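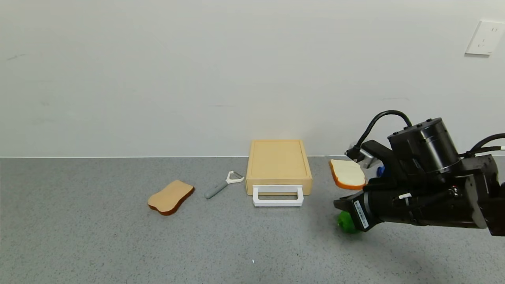

# Counter layout at Candthorpe: a talk with Elmarie Mkhize

Elmarie Mkhize sets the counter layouts for the practice kitchen at Candthorpe. Her job covers what goes on the surface, where it goes, and how the surface is kept. We spoke on 5 June 2025, mostly about the back counter, where the small items are laid out.

The first question was about mixing toy food with real tools. A toy slice of bread lies next to a vegetable peeler, and a visitor might expect one or the other.

"Real bread changes during the day," Mkhize said. "It dries, it curls, it leaves crumbs. I want an item that has the same outline at four in the afternoon as it had in the morning. A peeler doesn't change, so we use a peeler."

She is strict about shape. An item on the back counter should be easy to tell apart from its neighbors by outline alone. The peeler is a Y-shaped type with a white head, and she likes it for that.

"A straight peeler looks like a small knife from across the room. The Y head doesn't look like anything else in the drawer."

The inventory is kept by Riaan Hendricks and stands at 1,635 entries, counting every spoon and lid. The back counter draws from a short list of 40. Mkhize writes each layout as a line of text, left to right, with the wall as the reference edge. Items set at an angle get a note saying which way the handle points.

"Handle toward the lower left, head toward the upper right. If you write 'diagonal' and stop there, you get two different counters from two different people."

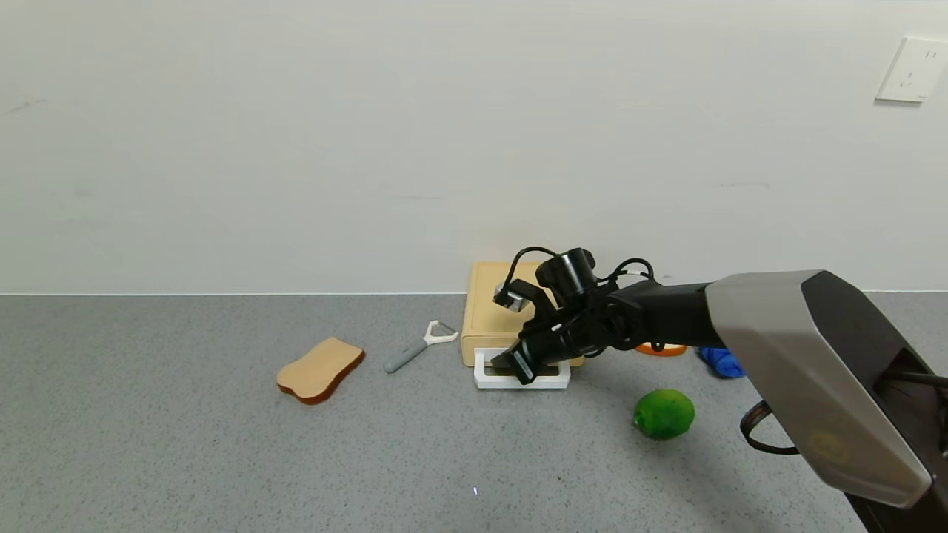 The box gets its own line in the notes. It is light wood, it goes toward the wall, and its front faces the room. Mkhize places it first and sets the smaller items from it.

"It's the biggest thing on the list, so errors in its position carry over to everything else. If the box is off by a finger's width, the peeler is off too."

I asked whether a wooden box was a sensible choice for a kitchen. She said wood was fine if it was wiped with a damp cloth and dried right after. Soaking is not allowed. Tania Patwary, who wrote the cleaning sheet in April, put wood and metal on separate lines after an earlier sheet had them together and a set of boards was left in the sink overnight.

Cloths are listed too. Mkhize asks for strong colors. "Bright blue is good. Gray cloth on a gray counter is a waste of an afternoon. You fold it, put it down, and then you're patting the surface to find it."

The list doesn't require cloths to be folded. A crumpled cloth is a valid state and is written down as such.

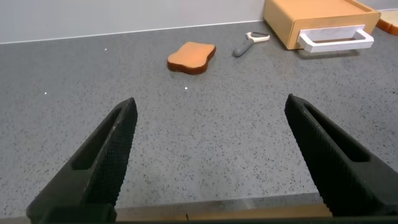

Surface care takes up more of her time than layout does. The cleaning log had reached 2,868 lines when we spoke, most of them for counters. The rule is a soft cloth, mild soap, a second wipe with plain water, then dry. Scouring pads are kept out of the room. Speckled gray makes inspection slower than people expect, as a crumb of pepper or a coffee ground can pass for one of the dark flecks. Mkhize checks with her hand flat on the surface and then looks along it at a low angle. The tiny bright white glints are a separate matter, and new staff tend to rub at them. "Move your head first," she said. "If the point goes away, it was light. If it stays, get the cloth."

The line where the counter meets the wall is cleaned with a folded corner of the same cloth. The wall itself is washed less often, and it picks up faint scuffs and smudges. She logs these but does not treat them as urgent.

"Plain wall, plain finish. A scuff can wait for the next wash. Grease can't."

Her last change to the notes was a limit of 12 items on the back counter at one time. Hendricks had asked for more. Mkhize said the number came from clearing time: past that point, putting the items back in their bins took longer than laying them out. The bins are labeled on the short side, and the peelers share one with the can openers until more bins arrive.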